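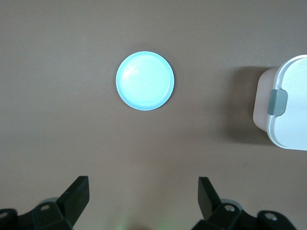

Skulton build FAQ

Skulton is a two-arm tabletop setup that Nicanor Galindo and Crisóforo Ledesma are building in the back bay of the Kultdale shared workshop. We get the same questions by email and from people at the next bench, so the answers are collected on one page. Last updated May 29, 2026.

What is it supposed to do?

Open a food container, move a small item between the container and a plate, and close the container again. We picked kitchen things because they are cheap and we both had some at home. If it ever gets good at this, we will try jars.

Did you build the arms yourselves?

No. We bought the arms and the grippers used, as a set. What we built is the table, the rail, the wiring, the camera mounts and the software that ties it all together. If you want a from-scratch arm project, ask Quezada on the workshop list. They have been printing one since last year.

Why two arms?

The lid. One arm can pick up a plate or a small object without help, but a container with a clip on each side slides away as soon as you push on it. With two grippers, one can steady the box while the other works on a clip. You can do it with one arm if you screw the container down, but we didn't want to screw anything down.

How are the arms mounted?

Both bases sit along the back edge of the table, next to the aluminum rail, and the arms reach forward from there. Our first layout had them facing each other from opposite ends. It took up more floor and you couldn't get at the table without leaning over an arm.

The bases are 451 mm apart, center to center. We wanted 400, but the elbows came too close together when both arms folded in.

Where are the cameras?

There is a small one on each wrist, under the gripper, plus a fixed one that looks at the whole table. The wrist cameras are the ones that matter for the last bit of a reach. Mount them so that both fingertips stay in view. We got this wrong on the first bracket and had to reprint it with a steeper angle.

Why do you use colored plates?

So the software and the people can both tell them apart. We say "pink plate" and "blue plate" in our notes and in the task names. White plates worked badly for us because the container lid is white too. The table is a flat brown for the same sort of reason – the glossy top we had in April gave us reflections all afternoon.

How do you lay out the table for a lid run?

Container in the middle, a plate on each side, and the small item on one of the plates. The container goes in with both clips closed. We shift everything a little between runs by hand. Don't use tape marks, or you will end up with a system that only works on tape marks.

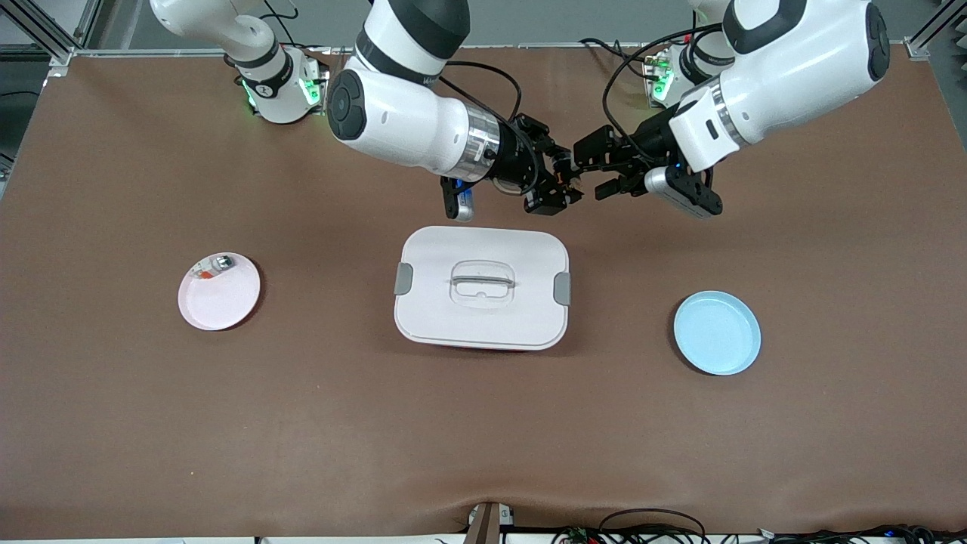

What about the cables?

This is the part we are least proud of. The wrist camera cables need enough slack for a full turn of the wrist, and that slack has to go somewhere. Looping it over the top of the forearm has worked better than running it underneath, where it dragged across the plates. Check the loops before every session. We have pulled out a camera plug 13 times so far.

Is it safe to have in a shared space?

We keep the speed low, and there is a stop button at the front of the bench. One of us stays next to it whenever the arms have power. If you are walking past and they are moving, stay on the aisle side of the yellow line.

What did it cost?

Leaving out the arms, over 400 dollars, most of it for the rail and the cameras. The brackets cost us only filament.

Which software do you use?

Our own control script, called Celard, which runs on an old desktop under the table. It is not ready to share. The bracket files are, and you can copy them from the workshop drive.

Can I come and try it?

Yes. Send a note to Crisóforo through the Kultdale members list and say whether you want to drive the arms or just watch. Two visitors at a time is the limit. Bring your own container if you like, as long as it has side clips and is smaller than a shoebox.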